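Urora Insulated Bottle, matte off-white

The Urora is our everyday bottle for the desk, the car and the lunch bag. It was designed by Soon-im Lim at our workshop in Gestorau, and we sell it since November in one size only. The body has a soft matte finish, and the neck is bright metal with an outside thread.

Many customers asked us for a bottle that pours calmly into a small cup. For this reason the shoulder is wide and the neck is narrow. Please pour slowly when the bottle is full, and let some air come in.

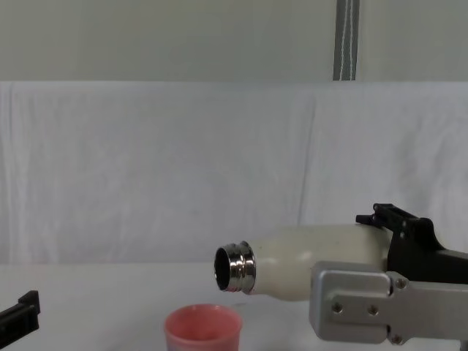 Care and cleaning

Wash the bottle by hand before first use. Water should not be hotter than 60 degrees Celsius. Use a long soft brush for the inside and a dry cloth for the thread, where tea likes to leave a brown line. If a smell stays, fill with warm water and one spoon of baking soda, wait 15 minutes and rinse two times. Do not put it in the freezer or the microwave.

Spare parts

Lid and seal ring can be ordered separately. The ring from the older Choo bottle does not fit.

Returns

You may return an unused bottle within 90 days. Write to Jae-hoon Yeom at the Brevach shop desk and include your order number. Return postage inside the country is paid by us, for other countries please ask first.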